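Plates, Soup and the Price of a Second Helping
Tarun Bisht on running the supper club at Tallthorpe

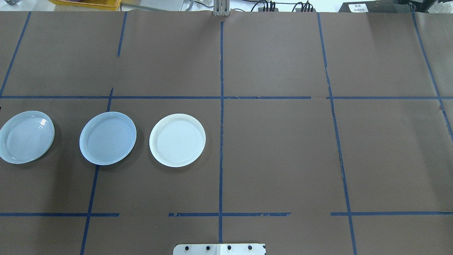 Three shallow round plates on brown paper.

Tarun Bisht cooked in hotels for most of his working life, and he says he never once met the people who ate the food. He left his last hotel job in September and now runs a supper club in Tallthorpe, in the back half of a former shoe store. It seats 25. There is one menu a night and everyone eats at the same time.

"I wanted a place where I could look up and see whether someone had finished," he says. "In a hotel you see the plate come back and that's all you know. Somebody left the beans. Why? Were they full? Were the beans bad? You never find out."

The room is small, and the kitchen is smaller. He has two burners and an oven he bought used from a bakery in Grument when it closed. The oven runs hot on the left side, so he turns the trays halfway through. He rents the space for 700 dollars a month, a figure he mentions several times in the course of an hour.

"Everything starts with that," he says. "Before I buy an onion I've got the rent. So when people ask how I set the price, I tell them. I take the rent, the gas, the food, what I pay the person washing up, and I divide. It isn't complicated. It took me a while to put my own hours in there, though. My sister made me do it."

The food is mostly what he grew up eating, with changes for what he can get. Lentils are on nearly every menu. He makes a thin, sour yogurt soup that his mother made, and a potato dish with mustard seed that he admits he has never written down. Meat shows up every few weeks, usually as a stew. He tried fish early on and gave it up.

"The smell stayed in the coats," he says. "We don't have a coat room. The coats hang along the wall, right by the kitchen door. People were very nice about it but I saw a woman smelling her sleeve on the way out."

He has opinions about plates. Hotel plates, he says, are too wide and too flat, and the food goes cold on them while it waits. For the supper club he wanted something shallow with a raised rim, so that sauce would stay put and a person could still chase the last of the rice with a spoon. He bought them secondhand and did not try to match them.

"Matching is for when you have money or when you never break anything," he says. "I break things."

Second helpings are free, and they have been from the first night. He says his accountant cousin argued against it, and that the argument is still going on. Bisht's view is that most people take a spoonful or two and stop, and the cost is small next to what it does for the mood in the room. He does hold some food back until the end of the main course. The first month he put it all out at once, and the far table got almost nothing.

The seating is his decision too. Guests who come as a pair sit across from each other and next to strangers. Larger groups get split up if they agree to it beforehand – most do.

"I had one couple drive over from Skivberg who wanted a table on their own," he says. "I said I don't have one. They stayed anyway. They've been back four or five times, and now they ask who else is coming."

He does not advertise. Bookings come in by phone between two and four in the afternoon, when the stove is off and he can hear. He keeps them in a ruled notebook, along with what each guest can't eat. The notebook is on its second volume. He has thought about a booking page but says the phone call lets him ask about allergies properly, and people tell him more when they're talking.

He has been asked to open a second night of the week in Tremblay, where a friend has an empty dining room. He went to look at it in the spring and liked the windows. He has not said yes.

"It's a better kitchen than mine, it has a real hood," he says. "But then I need someone to cook when I'm not there, and then I have to write down the potatoes."

For now he is more concerned with the heating, which the landlord has promised to look at before winter, and with finding a steady supply of curry leaves. A neighbor has been growing a plant for him on her windowsill. He estimates it is good for one supper a month if he picks carefully.

Asked what he misses about hotel work, he thinks for a while before answering.

"The dishwasher," he says. "The machine, I mean. You pushed the rack in and you pulled it out. I think about it every night at eleven."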